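Skatville Road Safety Partnership
Progress report to the Toltholm Fund
18 Oct 2021

Grant purpose: reducing crashes at the Sullum Road and Halás Avenue crossings
Status: on schedule, one item delayed

Work completed

The crash review is finished. We read every police report filed for the corridor over the last five years, 549 in all, and sorted them by location, time of day, weather and type of collision. Of these, 323 happened at or near a crossing. Rear-end crashes were the largest group, followed by left-turn crashes. Pedestrian crashes were fewer, but they account for most of the serious injuries. The full tables were sent to you with the financial statement.

New crosswalk markings are down at 8 crossings. The city street department did the painting and charged us for materials only, as agreed in January. Stop lines were moved back at the same time so that drivers in the near lane do not block the view of drivers in the far lane.

Signal timing was changed at Halás Avenue. Pedestrians now get a head start before the green light. The city engineer's office asked for one more round of speed readings before it makes the same change at Sullum Road — we have no objection, and the readings are being taken now.

Work delayed

The two flashing beacons for the school crossing have not arrived. The supplier has moved the delivery date twice. The poles and wiring are in, and the installer has agreed to hold our price. Until the beacons are up, the school district is paying for an extra crossing guard during morning drop-off.

Public information

We mailed a one-page notice to all addresses along the corridor. It explains the new stop lines and the signal change. Most of the calls we got back were about parking near the corner of Sullum Road, where one space was removed. We passed these on to the city.

Budget

Spending is under plan because of the beacon delay. We are not asking to move money between lines. The unspent amount will be needed as soon as the equipment is delivered.

Next period

We will install the beacons, finish the speed readings and begin the first follow-up count of crashes. It is too early to report any change in crash numbers, and we would not want the fund to read anything into the first few months. 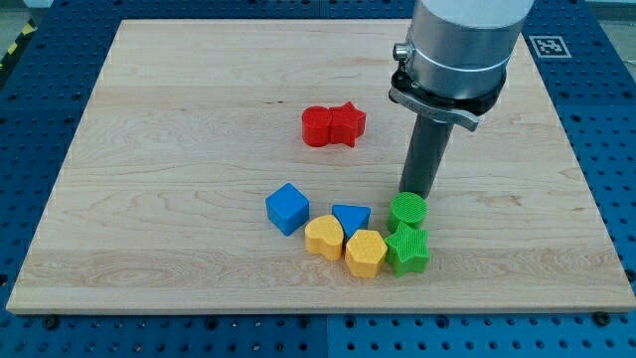
The last open item is the crossing safety display for the public library, which is a small cost under the outreach line. The text and maps have been approved by the city. The display will be left plain except for the map and a short title. We expect to send you the final invoice for it with the next report.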